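Ticket: Bank feed balance does not match ledger after June import
Client file: Erkside
Opened by: Seema Joshi
Assigned to: Hemant Rana
Status: Resolved, 19 December 2025

Reported problem

The checking account in the Erkside file is off from the bank statement by $1,678. It reconciled fine through May. Everything from June forward carries the same difference, and I can't close the year with it sitting there. I have already refreshed the feed twice and signed out and back in. - Seema

Hemant Rana, first reply

Thanks Seema, this is a great write-up, and a difference that stays the same every month is the best kind to get! It means we are hunting for something that happened once. Could you run the Reconciliation Changes report for June and attach it? Please don't post an adjusting entry yet.

Seema Joshi

Report attached. It shows 42 lines changed after the June reconciliation was finished. I didn't touch any of them. Girish Pedey was in the file that week (sorry, Girish Pandey) cleaning up vendor names.

Hemant Rana

Perfect, that report is gold. 41 of the lines are name changes only and the amounts match to the penny. The last one is a payment to Sandhu. The bank shows it clearing at $2,000 and the ledger has it at $322. There's your $1,678!
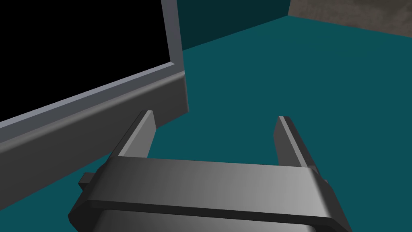
What we tried

1. Undid the June reconciliation only. The difference stayed, as expected.
2. Opened the audit trail on the Sandhu payment. The original entry was $2,000, split over two bills. One of the bills was moved to a duplicate vendor record and its part of the payment dropped off.
3. Merged the two Sandhu vendor records. This did not bring the amount back - worth knowing for next time.
4. Reapplied the payment by hand to both bills and saved it with the original date.
5. Reconciled June again. Difference zero.
6. Rolled forward month by month through November. All zero. Lovely.

Girish Pandey

That was me, I moved the bill before merging the vendors. I'll merge first from now on. Should I check Kembridge too? I did the same cleanup there.

Hemant Rana

Yes please, and thank you for thinking of it! Same report, same month. If a line shows a changed amount, send it over and I'll look with you.

Nisha Malhotra

Kembridge checked with Girish, names only, no amounts changed. I have also set a closing date password on both files so edits to a closed month bring up a warning.

Seema Joshi

Erkside ties out on my side too. So happy to see that zero! Please close.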